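We use cookies to improve your experience on this site. Accept | Manage preferences

Plotix tabletop arm kit — worth it for a small lab?

bench_rat
Posted 21/04/2021
We've had the Plotix kit from Clekville on trial for two weeks and have to decide by May. The price includes the arm, gripper, rail and their pick-and-place software. We're running it on toy kitchen gear for now. Grip force is set in software from 1 to 40 and the default of 7 is too light for bottles.

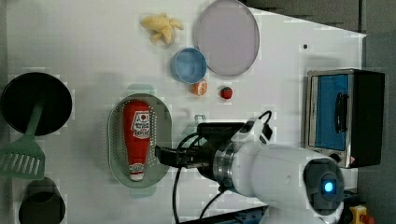
Gripper over the colander, sauce bottle inside.

Setup took an afternoon. The manual is thin and the cable clips are rubbish — I've ordered better ones.

ohmslaw
What does the support plan cost? Ross quoted us 200 a month for their arm and we said no.

bench_rat
Same figure, 200 a month, but you can skip it and pay per call.

tinnie77
I'd pass. We had a Plotix at my last job and the wrist needed recalibrating every second Monday. The Plollum kit costs more but it holds its calibration.

bench_rat
Ours hasn't drifted so far, though two weeks isn't much of a test. Soft things are what I care about most, and that's where I rate it. 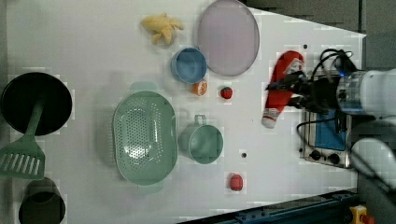
Plush is harder than hard plastic because the fingers close further than the software expects. I had to change the close threshold and drop the speed. After that I stopped getting false "no object" errors.

tinnie77
You shouldn't have to change thresholds on a kit sold as ready to go.

ohmslaw
Disagree. Every gripper I've used needed tuning for fabric. I'd be more worried about the manual.

bench_rat
Fair enough. I've asked Clekville for the full parameter list and will post it when it comes.

Comments (2)

maple_servo: Does the colour of the tabletop matter for the vision software? Ours is dark grey.

gday_grip: Check the warranty on the finger pads. Ours was shorter than the one on the arm.

Related threads
Plollum vs Ross: which arm for teaching?
Cable management on tabletop arms
Clekville delivery times
Replacement finger pads — what fits?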